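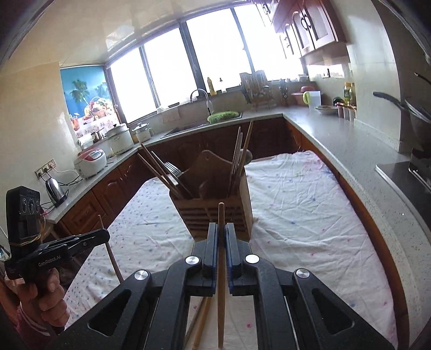 The Chopstick Is Not a Solved Problem

By Gillespie Lamont

Every few months someone sends me a chart. The line goes up and to the right, hours of human demonstration along the bottom, success rate up the side, and the message attached says some version of "you have to admit." I don't have to admit anything. I have written control software for a living since before policies were things you downloaded, and I would like to know what was measured.

Take chopsticks in a kitchen holder. A chopstick is thin, it tapers, and it leans on whatever is next to it. Put two of them in with a ladle and a fork and you have a perception problem, a contact problem and a sequencing problem, all in something that costs less than the tape on my desk. It is a good task. I'm glad people are collecting demonstrations of it in ordinary kitchens, on wrinkled tablecloths, with the window blowing out the exposure. That is a large improvement on the gray foam blocks I was raised on.

My complaint is with what happens to the recordings afterward.

Last March I spent two weeks inside a project called Varnomum, helping a small team find out why their manipulation policy did so well in evaluation and so badly in the next room. They had 300 episodes. They had a training stack from Pakstead and a labeling tool from Mistora, and both worked as advertised. The loss curves were beautiful. The policy would close its fingers on a stick, lift, and then let go at a height that had nothing to do with where the table was.

We spent most of the first week on the network, of course. Bigger encoder, longer history, different action chunking. Everyone wants it to be the network. It was the clocks. The finger width signal was stamped when the logger received it, and the video was stamped when the sensor exposed it, and the gap between the two wandered over the length of an episode. In a slow reach you would never notice. At the moment of contact, with an object as thin as a chopstick, the model was being taught to close on a picture from slightly the wrong time. It learned that faithfully.

Fixing it took an afternoon and a very dull script. I have yet to see a dull script on anybody's chart.

People who sell data by the hour will say more data washes this out. Some noise does wash out. A consistent lag does not, and neither does a consistent habit of the person holding the tool. A human with a gripper in each hand plans without noticing it. She knows which stick will roll when its neighbor moves. She tips her wrist early to clear a handle. None of that planning is written down anywhere; what gets written down is the path of the wrist, and we then ask the software to guess the reason from the path. Sometimes it guesses well. I have watched it do so and been impressed. I have also watched it copy the wrist tip perfectly when there was no handle to clear.

The old planners were stiff and slow and I don't miss tuning them. But when one failed it told you something. A constraint was violated, or the inverse kinematics had no solution, or a collision check tripped on a mesh somebody had exported in inches. You could argue with it. At Varnomum the failure report was a video clip and a thumbs down.

MacLeish, whose essay on "letting the data speak" has been passed around a good deal this year, thinks this kind of talk is nostalgia. His claim is that hand-built structure always loses in the end, so we should stop adding it. Maybe so. I would only ask that he run the same policy on the same kitchen with the utensil holder turned a quarter of the way around, and publish that number next to the other one. We did. Of the 6 checkpoints the team considered finished, 2 still got a stick out of the holder with any regularity. The other four went confidently for where the sticks used to be.

I don't think that result kills the approach. I think it tells you what the evaluation was worth. If the test kitchen is the training kitchen and the holder faces the same way every time, you have measured memory, and you should call the column that.

So here is what I would like to see before I'm sent another chart. Publish the time sync error along with the episode count. Hold out whole rooms, and don't let anyone tune on them. Log contact as its own signal, even a crude one, so a dropped stick can be told apart from a stick that was never held. And keep a plain, stupid checker between the policy and the motors, something a tired person can read in one sitting, with the authority to say no.

The Varnomum people did the first two. The third is still a ticket, and the checker was cut for latency.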